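The Green Stand

My aunt's plate stand came to me on the Number 3 bus, in my lap, wrapped in a bath towel, and by the time we got to Munik Street every person on that bus had an opinion about it. The lady across from me thought it was a lamp. A boy with a skateboard said trophy. I said it was for cake, and the lady said well, where's the cake, then? Fair question!

I should say that I don't bake. My aunt did, or at least she bought from Kazlauskienė, the bakery on the corner below her apartment, and arranged things so nicely that it came to the same thing. Top dish was always the small stuff, the poppy seed ones and the little nut crescents. Bottom dish was whatever she wanted you to take home. When I was ten I thought everybody's aunt had a stand like that, the way everybody's aunt had a purse with mints in it.

Then in June she moved into one room at the Lamard, apartment 161, with a window over the parking lot and a closet you could barely turn around in, and she started giving things away at a speed that scared us all. My cousin got the piano. My brother got the good knives and a warning. I got a phone call at seven in the morning.

"Do you want the green thing," she said, "yes or no."

I said yes before I was awake enough to think where it would go.

So that was my whole afternoon, walking around my own place with a bath towel bundle, trying it on the bookcase (too tall), on the fridge (ridiculous), on the windowsill, where the cat looked at it in a way I didn't care for. In the end it went on the glass table between the blue chairs, and I stood back with my hands on my hips just like she does. It looked great. It also looked like it was waiting for company, which made me feel I'd been rude to it already.

I called her to report.

"What did you put on it?"

"Nothing yet."

"Nothing!" she said. I could hear her television in the background, one of those quiz shows where the prize is always a thousand of something. "You can't put nothing on it. It'll sulk."

I promised her cookies. I meant it, too. I walked all the way to Kazlauskienė with my nice bag and they'd closed early, a handwritten sign on the door, the whole street smelling of butter just to be mean. On the way back I went into Tronis, the gas station place, and stood in front of the snacks for much too long, and bought what you'd expect.

She came over that weekend in her church coat. I'd vacuumed. I'd even gone over the glass with newspaper, the way she taught me, getting right into the corners where the dark frame is, and I was feeling pretty good about myself until she sat down in the nearer chair and folded her hands and looked, for a long time, at the center of the table.

"It's straighter here," she said finally. "At home it leaned."

"Your floor leaned."

"Maybe my floor leaned." She touched the rod with one finger. Then she opened her purse, and I thought, here come the mints, but it was a paper bag, folded over twice, with a grease spot on it. Nut crescents. She put them on the top dish, one at a time, and wouldn't let me help.
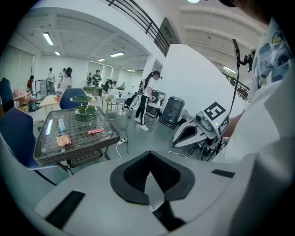

I've kept the stand going ever since, more or less. My aunt still checks up on it by phone, usually during the commercials, and I tell her it's doing fine. What I leave out is the rest of the table. She doesn't need to hear about the orange snack bag all crumpled up by the front edge, or the little red packet, or the plastic bottle lying on its side with its blue label, right there under those two round green dishes like they'd come to beg. I do mean to clear it. The glass is good glass, and you can see the wicker pattern through it when I let you. But she called last night and asked what was on the stand, and I said poppy seed, and then I put on my shoes and went to see how late the bakery was open.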